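Vorkisden bench notes, gripper swap, part 1 of however many it takes

Thread. Comparing the Sostutik two-finger gripper with the Carnine one on a pair of matched arms. Same task for both, same controller firmware, numbers where I have them. 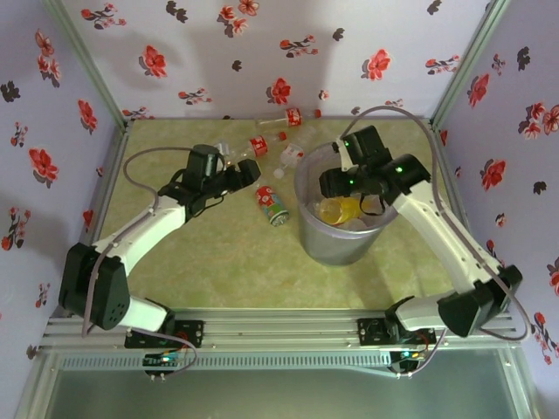 The question I wanted to settle is whether finger force or finger shape matters more for light drink containers. Everyone quotes maximum force. For an empty bottle you are using a tiny fraction of it, and the limit is how finely you can command the low end. Task is sort-to-bin: pick up a container, move it over the metal bin, release, go back. Clear plastic bottles with red labels plus a red soda can, all lying on their sides, which is the awkward pose for a top-down approach. Both arms are on the one front rail, so their base frames share an axis and the calibration is a single offset along it.

Controllers first. Each arm has its own board under the rail. I tried running both from one Tokgöz controller in December and gave up on it. The bus was fine on paper, but with both grippers streaming current feedback the loop time wandered enough to show up in the grip traces.

Two boards means two clocks. I sync them at the start of a run and log the drift. Over a full run it stays under one control tick, so I have stopped correcting for it.

Sostutik: position control with a current limit. You give it a width and a ceiling, it closes until it hits one or the other. Current is reported as a 12-bit value but the bottom 32 counts are noise. An empty bottle sits barely above that. Contact detection by threshold is therefore late, and the wall of the bottle has already started to fold by the time the flag goes up.

Folding is not a failure by itself. A folded bottle still goes in the bin. The trouble is that it springs back when the wrist accelerates and the grip point walks toward the fingertips. Slowing the wrist helps. So does gripping near the neck, where the plastic is stiffer.

Carnine: has an actual force mode. Resolution at the low end is better and I can hold a bottle without visible denting. It is slower to close, and there is a settling period after contact that you cannot turn off. The manual calls it "stabilization" and gives no duration. I measured it and it varies with the commanded force, longest at the low settings, where I need it short.

Cans are boring on both. Stiff wall, clear contact signal, same result with either gripper. The one catch is rolling: if the first finger touches before the second, the can moves. Centering error over 2 mm and you will chase it across the floor panel.

Fingers. Stock pads on both to begin with. Then I put the same soft pads on each, because otherwise I was comparing rubber. With matching pads the gap between the two narrowed a lot on bottles. That suggests a good part of what I had been crediting to force mode was friction.

Cabling, since I got asked last time. One gray cable per gripper, looped over the forearm and down past the elbow to the base. Leave more slack at the wrist than looks reasonable. A tight loop adds a small torque that depends on wrist angle, and it turns up in your force estimate as a slow bias. I lost most of an afternoon to that one.

Walls are floral wallpaper on all three sides. It gives the vision side plenty of texture, and the clear bottles are harder to segment against it than against plain board. I tune on the pattern. Results on a plain background came out better and I don't trust them as much.

Cycle life: both grippers are past 2,000 closes. The Sostutik has picked up a little backlash, measurable with a feeler gauge and invisible in the task. The Carnine has none that I can find, but its wrist connector has needed reseating.

Where I am now: Sostutik for anything stiff, Carnine for empty bottles if you can afford the settling time. If you can only buy one, buy better pads before you pay for force mode.

Not tested yet: bottles with liquid in them, crushed cans, anything made of glass. Also have not run both arms picking from the same pile at once. The collision margins I use now are too generous for that and the arms would spend the run waiting on each other.

Grip traces and the drift log go up in February, once I have relabeled the columns. The current names make sense to me only.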